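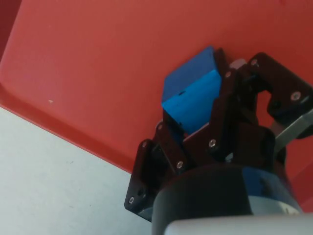

The Trekgate three-finger gripper with a blue cube, over the red tray.

Print this article | E-mail this article

I have spent most of July with a robot hand on my kitchen table, and I want to argue with the people who keep telling me that kits like this one are toys. My friend Iara Palma is one of them (hi, Iara!). She builds packing lines for a living, and she thinks anybody who pays $500 for the Trekgate hand should have bought a decent vacuum cleaner instead.

Well, I like it. I like it a lot! What I like most is that everything is out in the open. The fingers are flat black plates, pinned and screwed together in layers, and you can look right into the joints and see how one plate pulls the next. When a finger got stiff on me I could find the tight screw myself, with a flashlight and a cup of coffee, at 7 in the morning. Try that with the sealed unit Grovance sells. I did, and it went back in the mail to them for three weeks.

Now for the grumbling, because I have some. The manual is awful. It has you bolting on the fingers before you've set the base straight, so I did that whole part twice. The little bag of screws has no spares in it, none, and one of mine rolled under the stove and lives there now. And the lessons stay on cubes far too long. Cubes are easy! I want to see a lesson on a sock, or a plum, or a set of keys.

Mairéad Costello at our library wants to get 5 of them for the after-school club, and I've heard people say the money would go further on tablets. I couldn't disagree more. A kid who has missed a grab again and again, then moved the arm a hair to the left and tried once more, has learned something about patience and about measuring that I don't think a screen teaches as well. My nephew stayed with it right through supper, and this is a boy who can't sit through a card game.

Would I pay the extra $100 for the softer fingertips? Not yet. Ask me again when they've fixed the manual.

Print this article | E-mail this article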